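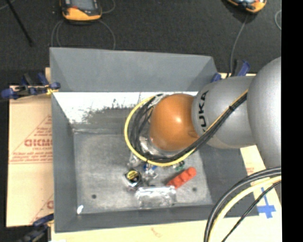
Fliren sorting bin, square, gray: my review after one winter

I bought this bin from a small shop in Griltiscombe for the work table. The order number was 851, and it came on a Saturday, well packed.

What I like most is the shape. The four walls go down at a slope to a flat floor, so the small things slide to the middle and I do not search for them in the corners. I keep in it a tape measure, a red toy brick, a clear box with a lid and other little items, and all of them are easy to pick from above.

The paint is less good. One inner wall already has white and dark marks, while the other walls still look even. The floor has two small holes, so I would not put very tiny screws inside.

It has no feet with rubber. I hold mine to the table with blue clamps, and you must buy clamps separately. Before it I had the Melter tray, with straight walls, and I do not miss it.

I give 4 stars. With stronger paint I would give one more.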